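Section 3: Setting up your Druter label printer for the pantry

OK, so the box is open and there's cardboard all over your floor. Mine too, the first time! Before you plug anything in, peel the orange tape off the lid and pull out the foam strip under the roller. I missed the strip on my first one and spent an evening wondering why it hummed and did nothing.

3.1 Loading the roll

1. Press the two side tabs and lift the lid. It's stiff when it's new.
2. Drop the roll in with the paper coming off the bottom, shiny side down.
3. Pull a couple of inches out past the cutter and close the lid until it clicks on both sides.
4. Hold the feed button for 3 seconds. It should spit out one blank label and stop.

Note: The starter roll only has 25 labels on it, so don't waste them on test prints like I did. The big Plelham rolls hold 2,000 and they fit fine, but you have to take the gray spacer out first.

Caution: The cutter is sharp. Keep your fingers out of the slot, and unplug the printer if you're going in after a jam.

3.2 Pairing with your phone

1. Install the Pinenby app and turn Bluetooth on.
2. Hold the power button until the light blinks blue.
3. Pick your printer from the list. If two show up, go with the one that has the longer name.
4. Set the text size to 14. Anything smaller and I'm squinting at the back of the shelf.

3.3 Sticking labels on bottles and jars

1. Wipe the spot with a dry cloth and let anything from the fridge come up to room temperature.
2. Lay squeeze bottles down flat (I put my ketchup on a tray) and find the smoothest patch that isn't covered by the store label.
3. Start at one edge and smooth across with your thumb. Go slow on curves! 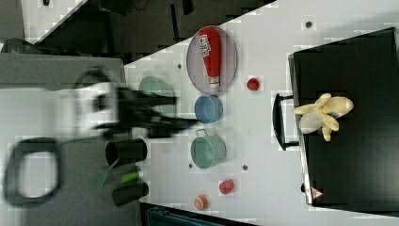

3.4 When the print comes out faint

Go to Settings, then Darkness, and bump it up one notch. Still faint? Clean the print head with a cotton swab and a little rubbing alcohol, then give it a few minutes before you print again.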